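Kozan Non-Bio Laundry Liquid, 2 litre refill
Product code 2728

Kozan is a concentrated liquid for coloureds and light fabrics. It contains no enzymes and no optical brighteners, so pale shades keep their tone. The 2000 ml pouch fits the Rekar pump bottle (code 1337, sold separately).
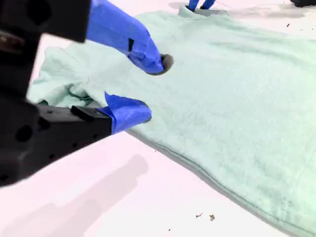 Dose according to load size and water hardness, using the cap marks. Wash at 30 or 40 degrees and leave room in the drum for the load to move. Terry towels, such as the mint-green one on the white tabletop, should be washed without fabric softener, as it coats the loops and makes them less absorbent. Do not use on wool or silk; see Fenine Delicates (code 195).

T-shirts and other jersey items should be turned inside out and dried flat or on a line. 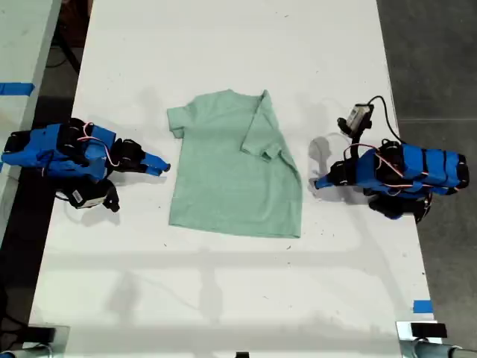 Light mint-green t-shirt, right sleeve folded across the body.

Store upright, away from frost. Keep out of reach of children. Supplied by Atel. Trade orders placed before 2 pm leave the same day.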